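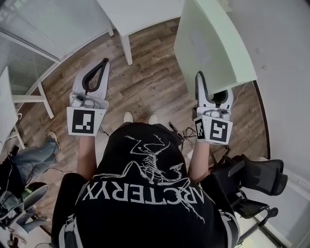

3. Garments and Laundering Procedure

3.1 Selection of garments

The study considered short-sleeved cotton T-shirts with a printed design on the chest. Shirts of this type are worn often and washed often, and owners tend to judge their condition by the state of the print. A shirt whose fabric is still sound may be put aside once the design has cracked or faded. The useful life of the garment is therefore set in many cases by a thin layer of ink, and the purpose of the work reported in this section was to learn how that layer changes under ordinary home washing.

A total of 96 shirts were bought new from Jadden, a wholesale supplier, in a single order. All were black, in adult sizes, and made of the same weight of cotton jersey. Black was chosen for two reasons. It is a common color for printed shirts, and damage to a light print is easy to see against it. White designs on black fabric, in which a large graphic is combined with lettering (Figure 1), are the style to which the results most directly apply. Prints in several colors were left out, as fading in one ink can be mistaken for staining from another.

The shirts were inspected on arrival under daylight lamps. Three faults were grounds for rejection: pinholes in the ink, a crooked design, and a seam that pulled at the edge of the print. Three shirts were rejected and the remaining 93 were used.

3.2 Washing and drying

Washing was carried out in the laundry room of the Clenlow Textile Center between February and the end of spring. Front-loading household machines were used throughout. The detergent was Pinovent, an unscented liquid without bleach, dosed by weight of load. No fabric softener was added.

Shirts were assigned at random to one of seven treatments. The treatments differed in water temperature (cold, warm or hot), in whether the shirt was turned inside out, and in the method of drying (line or tumble). Not every combination was tested. Hot washing followed by line drying was left out after a household survey showed that few people dry their clothes this way after a hot wash.

Each load was made up to the same weight with plain cotton towels. These were replaced when they began to shed lint, which would otherwise collect on the print and affect the readings. Zippers, buttons and other hard fittings were kept out of the drum. This makes the procedure somewhat gentler than mixed washing at home, and the wear reported in Section 4 should be read with that in mind.

Between cycles the shirts were laid flat at room temperature. Machines were not run on Sunday, so one rest period in each week was longer than the others. A check on the early readings showed no difference between shirts measured after the longer rest and those measured after the usual one.

3.3 Assessment of the print

The condition of the print was scored on the Mihăilă scale, which runs from 1 (print largely lost) to 7 (as new). Scores were given by trained raters who did not know which treatment a shirt had received. Large solid areas and fine lines were scored separately. The two kinds of area fail in different ways: solid areas form a network of small cracks as the fabric stretches beneath them, while fine lines lift at the edges and then come away in short pieces.

Lettering was treated as fine line work unless its strokes were wider than a pencil. Where a letter had lost part of a stroke but could still be read without effort, raters were asked to score the loss of ink alone and to disregard legibility. Disagreements of more than one point were settled by a second viewing.

Shrinkage of the fabric was recorded at the chest and along the center back. Because jersey shrinks more in length than in width, a print may appear wider after washing even when no ink has been lost. Measurements of the design were corrected for this change before the comparisons in Section 4 were made.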